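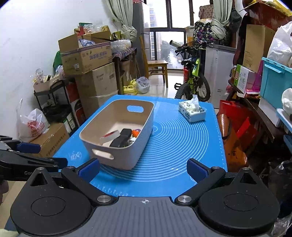

How many of the families promised a home in Lurnness have moved into one?
Twenty, out of the 168 households on the council's list, and two of those have since left again.

The promise was made in August, when the first coaches arrived from the border and the town hall put out tea and a brass band. Every family, the leaflet said, would be in "settled accommodation" by the new year. The leaflet is still up in the library. Most of the families are still in the former holiday camp at Pletach, eleven miles out along a road with one bus in the morning and one back at teatime.

I asked the resettlement office what settled accommodation means. The reply took nine days and said the term was "under review". A second reply said that Pletach itself might now count, as the chalets have their own front doors. If that reading is adopted, the target will have been met without anyone packing a bag.

Usha Pillai has worked with new arrivals for most of her adult life and runs the advice desk at the camp two mornings a week. She is more patient with the council than I am, though not by much.

"They keep telling me the houses exist," she says. "Fine. Give me an address and I'll drive someone there this afternoon."

The houses are meant to come from Huner, a letting firm paid to find landlords willing to take refugee tenants at a fixed rent. Huner's last report says it has had 998 "landlord engagements". It took me three phone calls to learn that an engagement can be an email that was opened. How many led to a viewing the firm would not say, on the grounds that viewings are arranged by a different team.

Then there is Achari, the online portal where families are supposed to bid for homes. It works in English and on a laptop. Many people at Pletach have a cracked phone and share the wifi in the old ballroom. One father showed me his account, which had logged him out halfway through uploading his children's birth certificates. He had started again four times. His place in the queue is set by the date he finishes.

Supporters of the scheme say it is early, that rents went up everywhere and that no town of this size has tried it before. Some of that is fair. Landlords can't be forced, and the children did get school places within a month, which I had not expected. But the money for house-hunting has been spent as if the hunting had gone well, and over half of it went before Christmas.

The councillors will be given fresh figures on 3/24/22. I have asked for them to be split in two, chalets in one column and houses in the other. The office says it will consider the request. Pillai has started keeping her own list, in pencil, in the back of the desk diary.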